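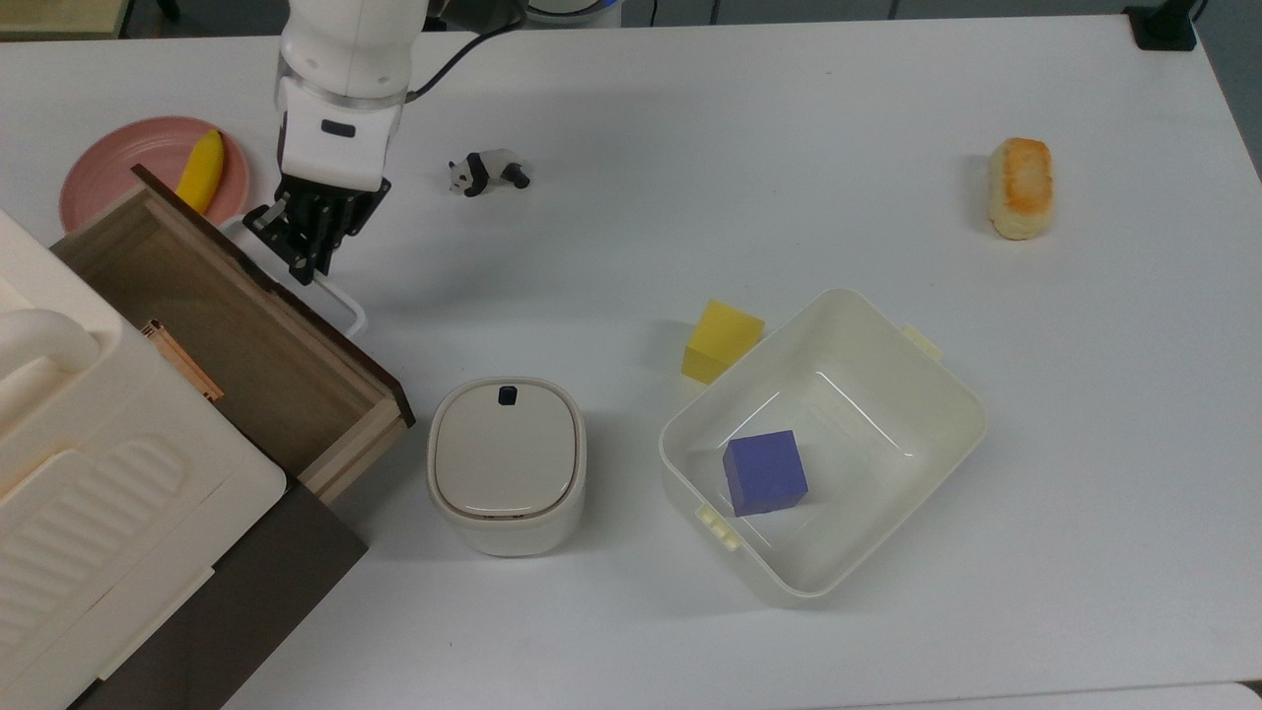 List home | Threads | By date | Search | Help
2 min read

Re: [manip-methods] drawer task, camera ablation
Thursday, May 26, 2022

> We read the Perkgate notes on the two-camera policy. Two
> questions. Is the fixed view used at training time only, or
> also when the policy runs? And how do you label the start of
> the pull phase? Our own labels drift by several steps between
> annotators, and the handle on our cabinet is thin enough that
> the hand covers it in most of the close views.

Both views are used at training and at run time. Each one goes through its own encoder and the features are joined before the action head. We tried dropping the fixed view at run time with no retraining, and the policy stopped short of the handle in most trials. Retraining on the head view alone recovers part of the loss.

Results on the Miyazaki layout, 60 trials per condition:

both views: 97 percent reach, 67 percent full open
head view only: lower on both; table in the July report

A reach counts when the fingers are inside the handle loop. A full open counts when the drawer is at its stop and the hand has let go. Most of the gap between the two numbers is early release. The fingers close on the wire, the drawer moves part of the way, and the grip opens before the stop.

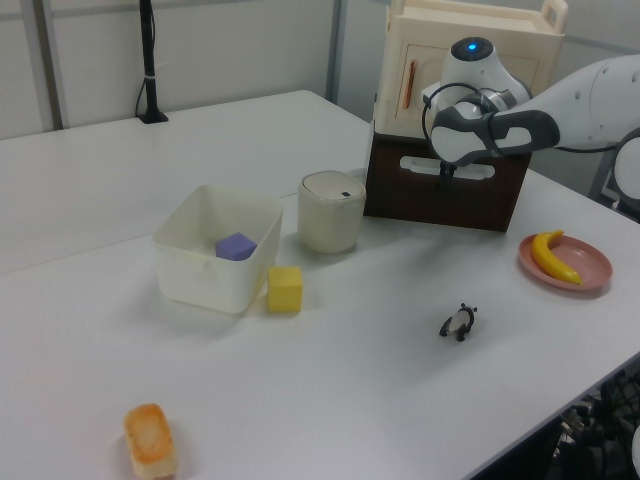

Fixed view, Miyazaki layout. Cabinet on the brown box, arm entering from the right.

On labels: we do not use annotators for the pull phase. The start is the first step at which wrist force along the drawer axis passes a threshold and stays there for five steps. Inon exports the force channel with the joint states, so there is nothing to align by hand. The threshold was set once on held-out runs and not tuned per cabinet.

The training set is more than 1,000 demonstrations, all teleoperated. The loose objects on the table are distractors for this task and were moved between runs. Cabinet pose was varied less than we would like, and I would not read the numbers as saying much about new cabinets.

The Floltia loader has a bug that swaps the two camera streams if the config lists them out of order. It raises no error. Check this first if your reach rate looks too low.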